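My new microphone, after one month

In January I finally bought a separate microphone for my computer. Before this I used the one inside the laptop, and my sister told me many times that I sound like I am speaking from a bathroom. I work from home and I have calls almost every day, so I decided she was right.

I compared two models, the Narka and the Rikus. The Rikus looked nicer, but it needs its own power adapter and I have no free outlet near the desk. The Narka takes everything from one USB cable. It comes with a small stand, a foam cover and a printed manual of 12 pages, of which only 2 are in English.

The installation was easy. I plugged it in and the computer found it by itself. Only the call program continued to use the old microphone, and I lost a whole evening before I understood that I must choose the new one in two places, once in the system settings and once in the program.

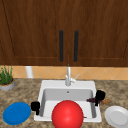
Filed under: Computer things, Home office

About the sound I am satisfied. My voice is deeper and more clear, and people stopped asking me to repeat. The weak point is the keyboard. The stand is short and stays on the desk, so every key I press goes directly into the microphone. I put a folded towel under the stand and it became better, but not perfect. Rosalinda Maglaya wrote in a comment to my last post that I should get a proper arm, and she recommended Courtois. I looked at it, but with the arm the whole thing would cost me more than 200 dollars, which is too much for talking about spreadsheets.

One more small complaint: the mute button makes a loud click, and everybody in the call hears it. I now mute with the mouse.

Next time I want to write about my old Bronham headphones, whose left side has become very quiet. If somebody knows how to open them without breaking the plastic, please write to me.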